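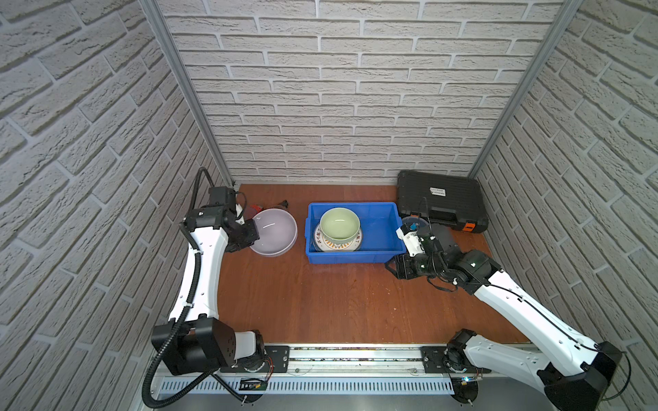 Good morning, and thank you for coming. I want to spend my few minutes on dishes - clearing them, I mean, and where they end up at Kamwood after lunch.

We start with a blue bin, and plates and bowls go in as they come. 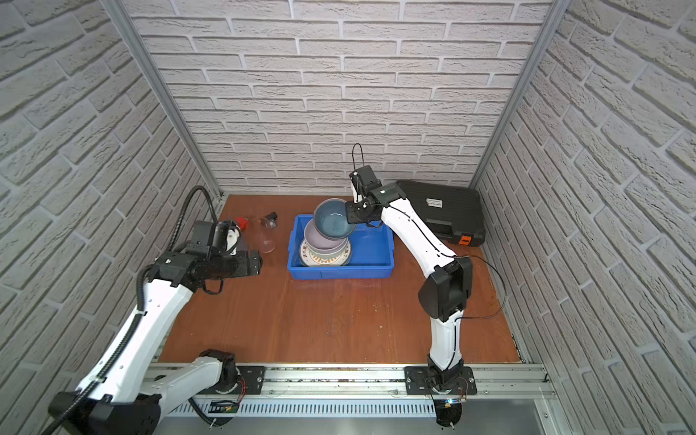

Bowls come out first, always. Pause, let people nod.

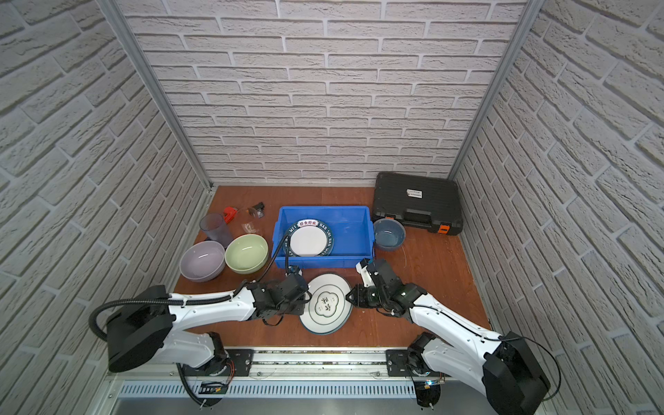

A plate with two green rings, beside the blue bin

Then like goes with like, my favorite part!
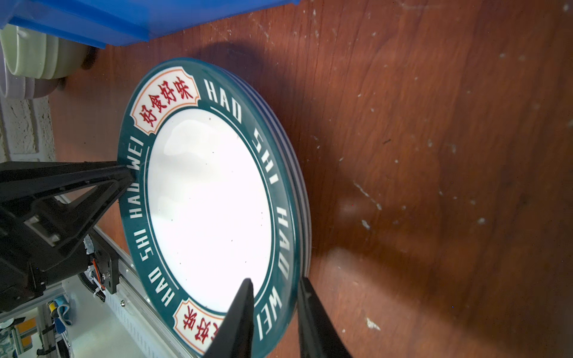
Benítez, dining room lead

Ask who stacks plates 6 high at home. Leave 5 minutes for questions.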